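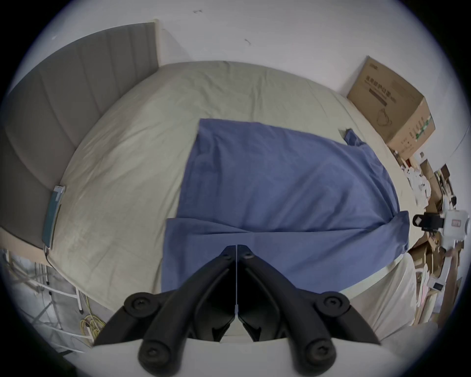
Zotow replied:
Before you order, check which pads come in the box. The Terkport hand-held gripper ships with the hard set now, and the soft ones are an extra 70 dollars. Mine slid off anything thinner than a tea towel until I swapped them.

kestrel_bay wrote:
Posted August 5, 2021
Good to know, thanks. I'm after one for recording cloth folding at home, mostly on the bed, the same way as the pic I opened with. Blue cloth on a fitted sheet, fold, flatten, go again. The quote I have is for the gripper, the mount and a year of their upload service. Has anyone paid for the service?

mudguard77 wrote:
I did, and cancelled in November. It sorts your clips and throws out the bad ones, but it threw out 23 of my good ones in the first batch and support took a week to answer. The hardware is fine. Jaws line up well and the screws are ordinary hex socket, so you can service it yourself.

Zotow replied:
I'd disagree on the service. Ours has run through almost 3000 clips and the rejects were fair. Were you working under a ceiling light? Pale sheets under a warm bulb gave us trouble until we changed it.

mudguard77 wrote:
Daylight, by a window. Same favourite spot every time. Maybe they've fixed it, but I wouldn't pay a year upfront to find out.

Sarnov replied:
Have a look at the Chala kit as well. It's 300 dollars cheaper without any subscription, and you keep the files on your own drive. The grip is heavier and my wrist was sore after an hour. For folding I still prefer the Terkport because the tips get under a hem more easily.

kestrel_bay wrote:
Weight matters to me, I'd be doing long sessions. Does Terkport sell the gripper on its own?

Sarnov replied:
Yes, but you have to email them. It isn't on the order page.

kestrel_bay wrote:
Emailed them. Asked about the soft pads too. Will post the price when I hear back.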